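Risar two-finger arm, six months on the packing bench

September 30, 2024

I said I'd write this up once we'd had the thing long enough to be fair to it, and we've had it since March, so I've run out of excuses. For anyone who hasn't read my other reviews (label printers, tape guns, that dreadful stool), I work at Mustska, which sells wooden tableware out of a unit in Vendville. Bowls, spoons, and an awful lot of little wooden cups. There are 4 of us in the packing room and I've been there the longest, so I got handed the manual. It's 168 pages and I have read most of them, which is more than I can say for the one that came with my car.

So, the arm. It's a Risar, the small bench model, with two fingers on the end and a little camera up by the wrist. We bought it through Cárdenas, who did the fitting and a day and a half of training. Its job is sorting and staging. Cups arrive mixed in with everything else, and the arm picks them up one at a time and puts them in the right bin, so that whoever is packing can just reach over and take one. It's the dullest bit of the whole day and my wrists were glad to see the back of it.

Let me start with what I like, as I've been accused of moaning.

It's quiet! I was expecting factory noises and it's more like a fridge with opinions. You can still have the radio on. It's gentle too, and we've had fewer dropped cups than when we were doing it by hand at half past four with a courier waiting. It takes a cup by the wall with one finger inside and one outside, and that took me a while to get used to, as I'd always picked them up round the middle like a normal person. But it works on a round shape, and once Cárdenas had turned the grip strength down we stopped getting marks on the rims.

Speed is where I'd tell you to ignore the brochure. On a good day ours gets through 576 cups, and a good day means tidy stock, bins where it expects them and no interruptions. On a hand count I'd have beaten that before lunch in my twenties. What it does do is keep the same pace at four o'clock as it had at nine, and I certainly don't.

Now the grumbles. It is fussy about where things are. Nudge a bin with your elbow and it stops and sulks until you've been through the reset screen, and there are five taps to get through that screen when one would do. Changing the layout is a proper job. We moved the bench nearer the window in the summer and lost a morning to setting it up again. It doesn't care for dark cups much either. The walnut ones get missed more often than the reddish ones, and I still do those myself.

And the fingers wear. The dark finish rubs away along the inside edges where the two halves meet, and you end up with pale scuffs. I rang Cárdenas in a bit of a state and was told it's only the surface and to carry on. Fair enough, it grips the same as ever as far as I can tell, but I'd have liked to read that somewhere in the 168 pages. I wipe them down when I remember to, with a dry cloth and nothing fancy.

The bit people ask me about in the pub is whether it's taken anybody's job. In our room, no, all of us are still here. I don't want to be breezy about it though, because the jobs have changed and we weren't all keen. The sorting used to be where you had a natter, two of you side by side with your hands busy and your brain free. Now one person minds the arm and the other three are packing, with your back to each other half the time, and I do miss the chat. We asked for the packing tables to be turned round so we face inwards, and they were, and it helped more than I thought it would.

Minding it is a skill as well, and I wish that had been treated as one from the start. For the first few weeks it was "oh, just keep an eye on it" on top of your normal packing. You can't do both. You get to the end of a box, look up, and it's been stopped for ten minutes. We now take turns, a couple of hours each, and whoever's on it isn't expected to pack. If you're a manager reading this, please put that in the rota on day one and save everybody the bad temper. The youngest of us has taken to it brilliantly and has been on the longer Cárdenas course, and there was a bit more in the pay packet afterwards, quite right too.

A few from our bench, all taken by the camera on the wrist:
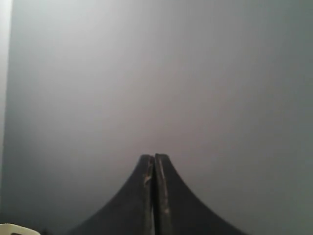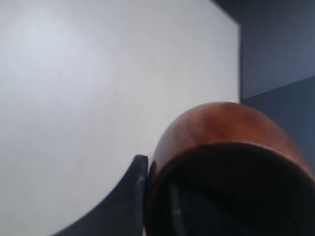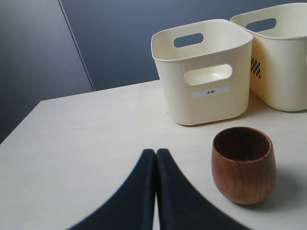 As for money, I don't know what the arm itself cost and I've been told it's none of my business, but the yearly service plan is £1,513 and I know that because I opened the envelope. It covers visits and a spare set of fingers. It doesn't cover the phone line after five, so have your breakdowns in office hours.

Would I have one again? For a room like ours, yes, with the grip turned down and the tables turned round. If you're doing small runs of lots of different shapes I'd wait, as the setting up would eat whatever time you saved. I'd also ask to have it on trial with your own stock and not the nice demo pieces, and get the people who'll be standing next to it in the room before anyone signs anything. We met ours the morning it was bolted down, and I think that's half the reason there was so much muttering.

Four stars from me. It loses one for the reset screen. Risar do have an update due that's meant to let you skip some of those taps, and if it ever reaches Vendville I'll come back and add a note underneath. I've still got the bowl scraper set to review first, so bear with me.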